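4.2. Ruptures, réconciliations et partage du réfrigérateur

Les 112 personnes interrogées à Rutholm avaient toutes vécu une séparation au cours des deux années précédant l'enquête, et 102 d'entre elles sont allées au bout du questionnaire. Les dix défections se concentrent sur la même page, celle où l'on demande qui, du couple, a « fait des efforts ». On se gardera d'en tirer une théorie, mais on comprend la lassitude.

Le résultat principal confirme l'hypothèse 2 : la décision de rompre précède de plusieurs mois son annonce, et l'intervalle est occupé par des activités d'une banalité remarquable. On repeint une entrée. On réserve des vacances pour février. Un répondant a négocié un crédit sur 20 ans tout en consultant les annonces de studios.
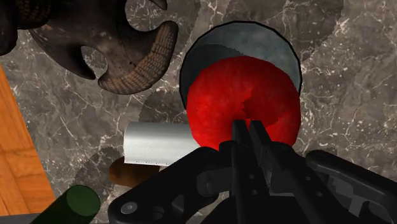
Cette période de latence, que l'échelle de Pálfi nomme « retrait silencieux », se laisse mal observer de l'extérieur. Les proches la prennent volontiers pour de la sérénité. Les répondants eux-mêmes la datent avec difficulté et déplacent son début d'un entretien à l'autre, en général vers une époque où ils avaient le beau rôle. Nous avons donc retenu la date la plus tardive, choix prudent qui raccourcit sans doute la latence réelle.

Reste la question des efforts consentis. Chacun déclare avoir changé pour l'autre ; très peu déclarent avoir remarqué que l'autre changeait. Si l'on additionne les concessions rapportées par les deux membres d'un même couple, on obtient un volume de bonne volonté qui aurait dû rendre toute séparation impossible. 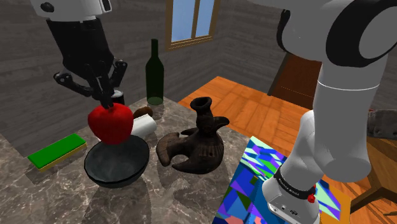
Une répondante du groupe Clanov a contesté le terme même de concession, en expliquant qu'elle avait appris à se taire au petit déjeuner, que cela lui avait plu, et qu'elle continuait seule. Son cas nous a obligés à scinder la variable. Nous distinguons désormais le changement « adressé », entrepris pour être vu, et le changement « adopté », qui survit à la relation. Le premier s'accompagne d'un ressentiment durable, surtout quand il est passé inaperçu. Le second figure souvent parmi les rares choses que l'on emporte sans dispute.

La situation se complique lorsque les anciens partenaires travaillent ensemble. Dans l'entreprise Flovar, où le sous-échantillon a été recruté, ils continuent de partager une imprimante, des réunions et un réfrigérateur. La politesse y atteint des sommets.
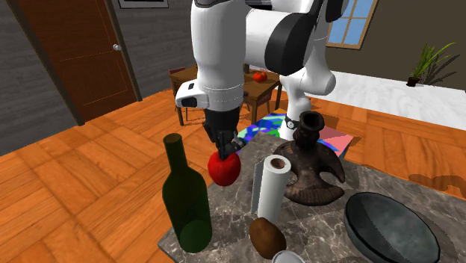
Le corpus de messages professionnels, plus de 3000 après anonymisation, montre un allongement net des formules de salutation après la rupture. « Bien à toi » disparaît le premier. « Cordialement » s'installe, puis recule chez les couples dont les deux membres ont renoncé à avoir raison, du moins par écrit.

Figure 4. Le poignet et la pince noire du bras robotisé, avec la pomme rouge, au-dessus du plan de travail gris marbré (rendus de simulation).

Ces observations ne disent rien de la souffrance elle-même, que nos échelles mesurent par des cases à cocher. Plusieurs répondants ont écrit dans la marge. La section 4.3 traite de ces marges.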